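Plurby Kitchen, food prep check for May
Checked by: Amnuay Paisan

Hand sink and towels: OK. Thank you to whoever put the soap back where we can all reach it!
Fridge temperature log: OK, though 2 of the morning lines were left blank, so please fill those in as you go.
Oven preheated to 180 C and matched against the dial thermometer: OK.
Nuts and dairy kept apart from the nut-free bench: see comment.
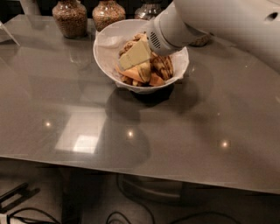 Item 4: butter and walnuts together in the paper-lined bowl, jars at the back.

Comment on item 4: I do love this mix, but walnuts and butter both need to be on the allergen card, and the card has to stay beside the bowl from the first scoop until the tray goes in (I know it feels fussy when you're busy). Please label the jars too, with name and opening month.

Butter out of the fridge no longer than 3 hours: OK, start time written on the board.
Floor by the back door: needs a mop before 8 tomorrow morning.

Follow-up: card and jar labels, Amnuay to look again at the next check.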